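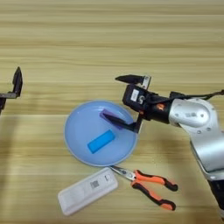

*Two rectangular blocks, one blue and one purple, on a light blue plate.*

# Review: The Kollivham Home Blood Pressure Kit

Published by the Nundura Patient Information Service, 14/12/2022
Reviewer: Ruba Saab. Clinical reading by Ayten Yalçınkaya.

Patients are increasingly asked to measure their blood pressure at home and to bring the results to an appointment. A single reading taken in a clinic can be higher than a person's usual pressure, and a week of home readings gives the doctor more to work with when deciding whether to start, change or stop a medicine. The Kollivham kit is sold for this purpose. It was reviewed at the request of several member practices whose patients had begun to bring it in.

## What the kit contains

The kit consists of an upper arm monitor, a standard cuff, four batteries, a printed instruction booklet and a paper diary. A large cuff is sold separately. A carrying pouch is included, although it closes with some difficulty when the cuff has not been rolled tightly.

The monitor stores 208 readings for each of two users. A switch on the side moves between the two, and the selected user is shown in the top corner of the display. The numbers themselves are large and dark. The time and date are much smaller, and three of our seven lay testers asked for help in reading them.

## How it was tested

Seven adults used the monitor at home throughout March. Each was asked to sit quietly for five minutes, place the cuff on bare skin, rest the arm at heart level and take two readings in the morning and two in the evening. They were asked not to smoke, exercise or drink coffee in the half hour before a reading. Over the month the group recorded 1,173 readings, of which all but a small share were complete and usable.

At the start and end of the month, each tester also attended the Khoury clinic, where Solange Araújo took comparison readings with the clinic's own monitor. The purpose was to identify any gross disagreement between the two devices. The exercise was not a formal validation study, and the results should not be read as one. Readers who wish to know whether a particular model has been independently validated should consult a recognized listing or ask a pharmacist.

## Findings

**Comfort.** The cuff inflates in stages and stops once it has enough pressure to take a reading. Most testers found this acceptable. One tester with a larger arm found the standard cuff painful and obtained several error messages before changing to the large cuff, after which the errors stopped. A cuff that is too small tends to give readings that are too high, and it is our view that the manufacturer should allow buyers to choose the size at the time of purchase. At present the large cuff must be ordered afterward, at additional cost.

**Ease of use.** One button starts the reading and the same button stops it. Setting the clock is more difficult. The booklet places these instructions on its second-to-last page, and two testers began the month with the wrong date stored against their results. The monitor does not warn the user when the clock has been reset by a change of batteries.

**Agreement with the clinic monitor.** Differences between the Kollivham monitor and the clinic monitor were small for six of the seven testers. The seventh has an irregular heartbeat, and the readings varied widely on both devices. The monitor displays a symbol when it detects an irregular pulse, and it did so on most occasions for this tester. The symbol is not a diagnosis, and a person who sees it repeatedly should speak with a clinician.

**Averaging.** Holding down the memory button shows the average of the stored readings. The average includes every reading held for that user, and there is no means of excluding the first day, as some clinicians prefer. Yichen Ye, who advises the Service on medicines, regards this as the main weakness of the product. A patient who has stored several months of results will see a figure that says little about the effect of a recent change in treatment.

**The paper diary.** The diary is clearly laid out and has room for notes on missed doses, illness and symptoms. Testers used it more than the memory function – in several cases because they could hand it across the desk. It covers four weeks only. Replacement pages may be copied from the back of the booklet.

## Comparison with the Osport wrist monitor

Member practices also asked about the Osport wrist monitor, which is lighter and costs less. Two testers used it for one week. Both liked its size, but their results changed noticeably with the position of the wrist, and one tester found it hard to hold the arm still at the correct height. For most patients an upper arm monitor remains the better choice. A wrist device may be considered where an upper arm cuff cannot be used, on the advice of a clinician.

## Advice to patients

Home readings are intended to support a conversation with a clinician. Patients should not stop a prescribed medicine or change the dose on the basis of their own results. A high reading taken during pain, worry or a hurried morning should be noted and repeated after a period of rest. A very high reading accompanied by chest pain, shortness of breath, weakness, confusion or a sudden change in speech or vision requires emergency help without delay.

Patients who are pregnant, or who have been told that they have an irregular heartbeat, should ask whether the monitor is suitable for them before buying it. Practices that lend monitors are reminded to clear the memory between users and to check the cuff and tubing for wear when the kit is returned.

## Assessment

The Service considers the Kollivham kit suitable for most adults who have been asked to monitor their blood pressure at home, provided that the correct cuff is used. It is simple to operate once the clock has been set, and the display of the main figures is good. The averaging function, the small date and the separate sale of the large cuff count against it.

Overall rating: four out of five.

Comments on this review may be addressed to Raghda Mahasneh at the Nundura office. The manufacturer received a copy before publication and has stated that the clock instructions will be moved to the front of the next printing of the booklet.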